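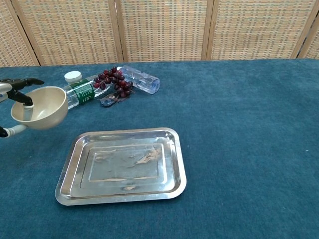

Fig. 4.1. Scoop with a deep, rounded bowl and a short handle.

Unit 4. Volume Measures, Bulk Density, and Portioning Error
Handout, 9/26/23
Instructor: Mirjam Danzer. Lab sections: Dae-han Wi

4.1 Scope

This unit covers the use of volume measures for dry goods in batch kitchens. Liquids were treated in Unit 3. Read the section on bulk density before the lab; the worksheet assumes it.

4.2 Bulk density

Bulk density is the mass of a material divided by the total volume it takes up, including the air between particles. It is a property of the material in a given state of packing. The same flour has one value after sifting and a higher one after the bin has been moved across the room on a cart.

 bulk density = mass / (solid volume + void volume)

Void volume depends on particle shape, particle size spread, moisture, and handling. Long-grain rice changes little with tapping. Flour, cocoa, and milk powder change a lot. Granulated sugar falls between the two groups.

Units in this course are grams per liter. Do not report grams per cup. Cup sizes differ between countries and between suppliers.

4.3 Fill conditions

Three fill conditions are used in the worksheet.

Level: the measure is overfilled and struck off with a straight edge held upright. One pass only.
Heaped: the measure is lifted from the bin and nothing is removed. The volume above the rim is set by the angle of repose and the rim diameter.
Tapped: the measure is filled, tapped on the bench 7 times, refilled, and struck off.

Heaped fills give the widest spread between operators. For a fixed angle of repose, the heap approximates a cone whose volume grows with the cube of the rim radius. A wide, shallow measure is therefore a poor choice for heaped work even when its level volume is correct.

4.4 Worked problem

A one-liter measure is filled level with granulated sugar. The net mass is 700 g. The bulk density is 700 g/L. A recipe calls for 3,583 g.

 3,583 / 700 = 5.12 measures

Five level measures give 3,500 g. The remaining 83 g should be weighed. Filling the sixth measure by eye to a little over a tenth is not acceptable in a graded batch.

4.5 Sources of error

Compaction in the bin. Material at the bottom is denser than material at the top. Stir before sampling.
Residue. Fine powders cling to the inner wall of the measure. Tare the measure again between fills.
Temperature has no direct effect worth recording at this level. Humidity does. Note it on the sheet.

The Millero and Oravec tables in the course reader disagree for cocoa. The Oravec values were taken tapped and the Millero values level. Use Millero for Problems 1 to 4.

4.6 For lab

Bring the completed worksheet and a calculator. Closed shoes. Groups stay as assigned in Unit 2.
Reading for Unit 5: Lomov, ch. 3, through p. 67. Skip the section on vibrating feeders.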